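Motherboard

A motherboard (also mainboard, system board) is the main circuit board of a computer. Holds the processor and memory, and lets the other parts talk to each other. Found in nearly all desktops, laptops and servers.

History
Early machines had no single main board. Cards plugged into a backplane, wired together at the back. As chips got smaller more functions moved onto one board, and by the 1980s home computers mostly came this way. Sound, networking and basic graphics were add-in cards for years, later built in.

Construction
Layers of fiberglass and copper, pressed together. Thin copper traces carry signals between parts. Green is the traditional color of the solder mask, though black, blue and red boards are sold too. Mounted in the case on short standoffs, so the back of the board doesnt touch metal.
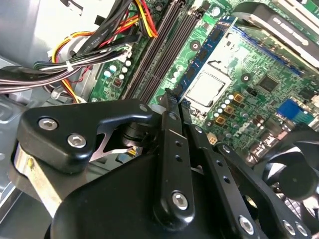
Ilham Abou Zeid

Power
Comes from the power supply over cables. Large main connector, usually 24 pins, plus a separate one for the processor. Regulators near the processor socket step the voltage down. Cheap regulators run hot, a common cause of early falure.

Form factors
Size and screw hole positions follow shared standards, so boards from different makers fit the same case. ATX is the best known. Smaller: microATX, Mini-ITX. Laptop boards follow no common standard and are cut to suit each model.

Firmware
A small chip stores the startup program, formerly BIOS, now mostly UEFI. Checks the hardware, then hands over to the operating system. Coin cell keeps the clock running when unplugged. A flat cell often shows up as a wrong date.

See also: Backplane, Chipset, Expansion card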